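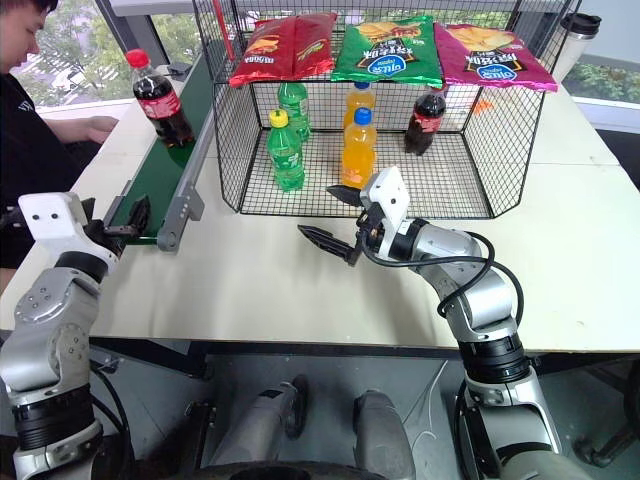

Saneo BP-2 Bottle Pick Cell
Two-arm pick and place from belt to wire rack

SAFETY NOTICE 1st December. READ BEFORE YOU POWER UP
Applies to all BP-2 cells with gripper firmware older than 3. If yours shipped before October it is almost certainly one of these.

What goes wrong
Gripper can lose its grip reference after an emergency stop. Arm powers back up, looks fine, fingers report open. They are not where the controller thinks they are. On the next pick the fingers close early or too hard. Three cases reported to us so far, all with full soda bottles. Two drops. One bottle squeezed until the cap let go, soda over the belt and the operator's sleeve. No injuries. We want to keep it that way.

Who is at risk
Anyone seated or standing at the infeed end of the belt, feeding bottles by hand. The arm on the belt side can reach that far. Hands on the table near the belt while the cell is re-homing = not OK. Same goes for leaning in to straighten a bottle.

What to do right now
Stop using auto resume after an E-stop. Turn it off in Settings > Recovery.
After any stop, take all bottles out of reach of both grippers, then re-home by hand from the pendant. Both arms, even if only one was moving.
Watch the fingers open all the way. Then close. Then open again. If one side lags, shut down and call us.
Drop grip force to 90 until the update is in. Yes it is slower. Yes you may lose a wet bottle now and then.
Do not run the cell with a person at the belt until the re-home is finished and the pendant shows READY.
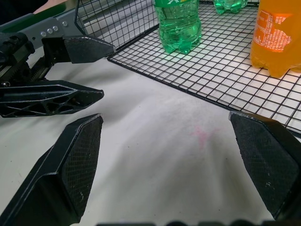
Check the finger pads while you are in there. Power off first, lockout on. Worn knurling makes the fault worse becuase the controller adds force when it feels slip. Brush the pads with a dry nylon brush, no solvent. If the pattern is smooth anywhere you would expect a bottle to touch, swap the pads. Same for the toothed rack on the jaw drive: any chipped tooth, stop and replace. Grit in the teeth, clean it out. Do not grease the rack, grease ends up on the pads.

Mixed fingers
Some of you have fitted the perforated long finger on one arm and solid fingers on the other. Fine. But the long finger flexes, and the grip reference is set per finger type. Go to Tool > Finger and check the right one is picked for each arm. Two of the three reports had the wrong type set. We can't say yet if that is a cause or just made it worse.

Fix
Firmware 3. Stores the reference through a stop and forces a re-home if it is lost. Free for every cell, in or out of warranty. Install takes one USB stick and no internet. Do both grippers, they update seperately. Restart the cell between them.
Pad kit (4 pads, screws, brush) free with the update if you ask. Put your serial number in the request or it will sit in the queue.
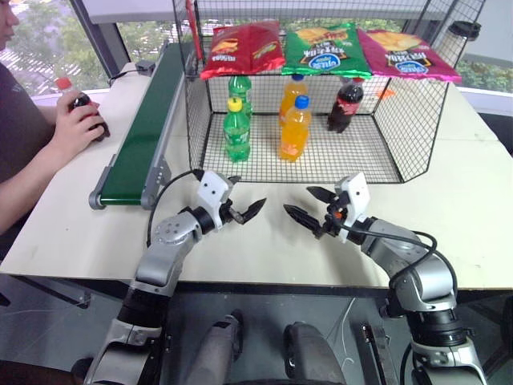
Keeping clear of the arms
Cables on the wrist: look at the loop every time you re-home. If it catches on an elbow the arm can jerk when it comes free. Leave slack but not so much it drags over the table.
Rack: keep the wire rack in its taught position. If it gets bumped, re-teach, don't nudge it back by eye. A finger caught in the mesh will trip the stop and you are back at the top of this page.
Keep cups, phones, tools off the working area. They are not in the bottle list and the arms will not go around them.
Loose cable on the floor by the base is a trip hazard, tape it down or route it behind.

Data
Arms: 2
Max bottle weight per arm: see label on wrist, do not exceed
Belt length: 132 cm
Grip force setting: 0 to 210 (factory 140, use 90 until updated)
Belt stops with E-stop: yes
Arms hold position with E-stop: yes
Fingers hold with E-stop: yes, see fault above

Parts
Finger pad kit, solid finger
Finger pad kit, perforated finger
Jaw rack, toothed
Bridex light curtain for infeed end. Not included with the cell. We now recommend it for every setup where bottles are fed by hand. Bolts to the table edge, plugs into the spare safety input.
Heo foot switch, hold to run. Cheaper, OK for demo tables, not a replacement for the curtain in production.

Orders and stock
New BP-2 cells are on hold until each one has firmware 3 loaded and tested here. Orders already paid keep their place. Pads and racks ship from Niltermont, same as before. Light curtains are short right now, ask before you plan a date around one.

Had a drop or a squeeze you didn't report? Send it in anyway. Serial number, bottle size, grip force, finger type, was auto resume on. Log file from the pendant if you have it. Don't clear the log first!!

Page will be updated when we know more about the finger type question.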